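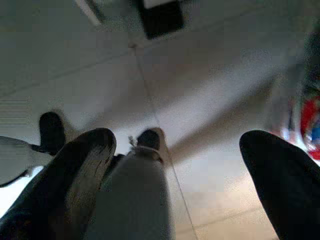 surdu_671
Member, Peltilis Home Help

Paint peels off basement wall every winter

Poured concrete wall, north side, painted with ordinary latex in September. By January it blisters near the floor. White powder behind the flakes. Do I need a different paint?

Posted Jan 29, 2020

tritalley
Moderator

The powder is probably efflorescence, salts carried through the concrete by water. Tape a square of plastic sheet to bare wall, seal all four edges and leave it for two days. Drops on the wall side of the plastic mean moisture is coming through — fix gutters and grading before you repaint. Brush off the salts dry. A masonry coating will hold better than latex, but it won't stop a leak.

jatness29
New member

same thing at my place, I just scrape it and repaint every spring. cheap dehumidifier helped a little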